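Programs > After-School & Evening > Robotics Club > About Us

About the Doralton Robotics Club

We get a lot of emails from parents and prospective members asking what exactly goes on at the robotics club, so this page is our attempt to answer most of them in one place. If you make it to the bottom and still have questions, please write to us anyway. We like hearing from people, and Ok-hee Seo answers every message herself, usually with more detail than you asked for.

The club began with one long table, a box of secondhand motors and a group of students who wanted to keep working after their electronics class ended for the day. Spyros Pappas was teaching that class, and he agreed to stay until six. Then it was seven, and before long the school had given us Room 314 and a line in the yearly budget (a small line, but we were very proud of it). The first machine we ever entered in a competition was a little wheeled thing called Anix that was supposed to sort colored blocks and mostly pushed them off the table. It still lives on the shelf above Spyros's desk, and new members are always introduced to it.

These days we have 18 student members, from ninth graders who have never held a screwdriver to seniors who are writing their own motion code. You don't need any experience to join – we mean that, and we put it in every flyer. What we do ask is that you come regularly, that you help put things away, and that you're willing to spend an evening on something dull like labeling cables when the team needs it. Everybody takes a turn at everything in the first term. After that, most people drift toward one of our 3 groups: building and repair, programming, or what we call the floor crew, who set up the practice space, run the trials and keep the logbook. The floor crew sounds like the least exciting of the lot, and it is very often the one people end up loving best.

Our big project is called Wolora, and it's all about getting a humanoid robot to work in rooms made for people. We started with standing and shifting weight, went on to stepping, and have lately been spending most of our time on arm movements while the legs keep a steady stance. Nusrat Weerasinghe leads the programming side and has a wonderful way of explaining balance to beginners using nothing but a broom. Carmela Sorrentino looks after safety and makes sure that every new member learns how the overhead tether works before going anywhere near the controls. A good part of the project is paid for by our spring raffle and bake sale, which brought in around 3000 dollars last time, and we are so grateful to all the families who baked, bought tickets, or did both!

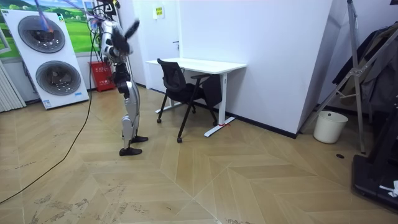
DORALTON, February – Arm practice is well under way on Wolora, with both arms going up high and the feet set one ahead of the other on the wood floor. The tall board with the two round washer windows is part of the practice setup, and we hope to build a whole laundry routine around it by the end of the school year. Reaching up toward a door while staying upright asks a great deal of a robot, and the programming group has been filling page after page of the logbook with notes on shoulder speed and foot placement.

Visitors are very welcome on Friday afternoons from 4:30. Come up the side stairs, sign the book, and somebody will find you a good spot to watch from. Younger brothers and sisters can come too, as long as a grown-up stays with them. If you'd like to join as a member, there's a short form at the front office, and Aliki Mitsotakis-Vlachou will call your family to talk through schedules and rides home. New members can start at the beginning of any month.

Related pages
Wolora Project: Notes from the Logbook
How to Join and What to Bring
Tether and Floor Safety for New Members
Psarras Cup: Team List and Travel Form
Spring Raffle and Bake Sale Sign-Up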